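Attila Lakatos had driven two hours on a Wednesday to see the Mikness open day, and so far he'd gotten a lanyard. The kitchen was up on the big screen, all orange cupboards and red-streaked marble.

"It's simulated," said Fiifi Alhassan, who ran the demo. "Same arm, same software as the real one."

"So it can't break my dishes."

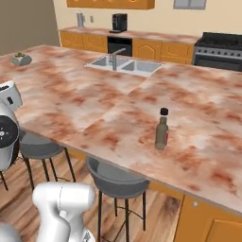
Attila had sold Brondell ovens for 20 years and had sat through plenty of demos. He knew to watch the presenter's hands. Fiifi's were in his pockets.

"How many runs did you throw out?" he asked.

"We do 2000 a night."

"I asked how many you threw out."
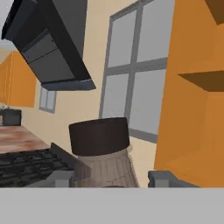 A woman from Grukia wanted to know about spices. Fiifi said spices were coming in February. She wrote that down, and Attila thought less of her for it.

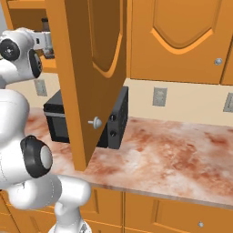
"My wife leaves the cupboards open," he said. "Does it hit its head?"

"It hasn't got a head on this one."

"Neither has the man who buys it."

Fiifi laughed, a little late, and asked if he'd stay for lunch. Attila asked who was cooking.

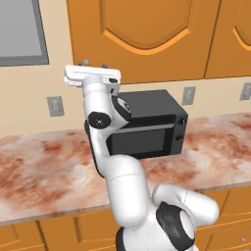 The arm by the microwave, Mikness open day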